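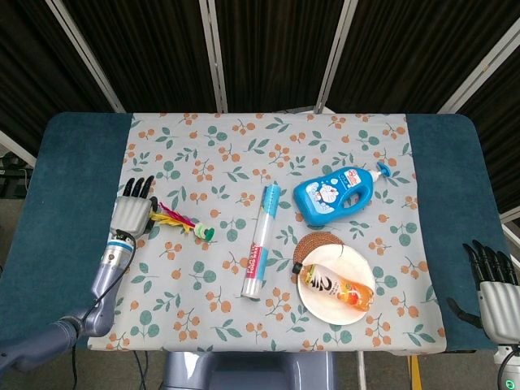

Work that is easy to describe is often hard to hand over, and clearing a table belongs to this kind of work. In the first part of the course we spoke about machines that stay behind a fence and repeat one movement. Now we come to machines that stand at the same furniture as we do and use hands with fingers. Consider only the objects. A pump bottle lies on its side, a drink bottle lies across a plate, and the plate rests on a woven coaster. A person who clears this table does not make a plan, but there are several decisions in it. Should the drink go first, and then the plate? Should the coaster stay? Where does one take hold of a feather toy so that the feathers are not bent? In the company we study today, these decisions were made all day long by the people of the returns room, and they had no name for them.

Search this site Search Clear

Session 5. The returns room at Skultum

Skultum receives goods which customers send back to web shops. The goods are mixed: household things, toys, drinks, bathroom products. Each item must be taken out, looked at, and put either to resale, to repair or to waste. In March the firm started a trial with a two-armed robot from the supplier Iltis. The trial was led by Rianne Jacobs, who was before this a shift leader in the same room. I visited twice and spoke with the staff, and these notes come mostly from my interviews.

5.1 What the job was before

The written job description had only one line: "unpack and sort incoming items." When I asked Nelu Tănase to explain his day, he talked for almost one hour. He could feel from the weight of a bottle if it had been opened. He knew which web shops pack badly. He put sticky things aside in order to wipe them all together before the break. None of this was in the job description, and for this reason none of it was in the first plan for the robot.

Please remember the two terms from last session. The task is what is written. The work is what the person does so that the task comes out well. Automation projects are usually bought on the basis of the task.

5.2 What changed

The staff did not become fewer during the trial. Their day became different in the following ways.

- Two persons on each shift became "table leads". They lay out items for the robot, watch it, and take over when it stops.
- The sorting decision stayed with people. The robot moves things, and a table lead says where they belong.
- The pace is now given by the robot. Before, the workers could be quick in the morning and slower after lunch. Several said that they miss this more than they expected.
- There is less lifting. Ximena Sandoval, who has a bad shoulder, told me she goes home less tired, but she also finds the watching boring.

I would like you to take the last two points seriously together. The same change can be good for a shoulder and bad for the attention. If you ask only one question in your interview, you will get only one half of it.

5.3 Who knows what

In the beginning the engineers chose the practice items. They chose boxes and clean cans. The table leads asked that transparent packaging and soft things should be included too, as these gave trouble also to new colleagues. The firm agreed after 4 weeks. From then on the staff kept a notebook called Segers (it is the name of the shop where it was bought), in which they wrote every case they found difficult. The notebook is now used to train new employees as well. It had more than 100 entries when I saw it.

A question which is still open is payment. The table leads do teaching work, but they are paid in the old group. Aksel Bergmann, who represents the employees, has asked for a new group. Management has answered that it wants to wait until the end of the trial.

5.4 For the seminar

Read the Jelludetti case in the reader before we meet. It is about a bakery, and the robot there was removed again. Compare who was asked, and at which moment.

Then choose a table at your own workplace or at home with some objects on it. Write down the task of clearing it in one sentence. Afterwards clear it slowly and write down the work. One page is enough, and it may be by hand. Bring two copies. Sem Maes will collect one of them, and we discuss the other one in pairs.

Students who missed the session on interviews should read chapter 2 first, especially the part about asking people to show and not only to tell.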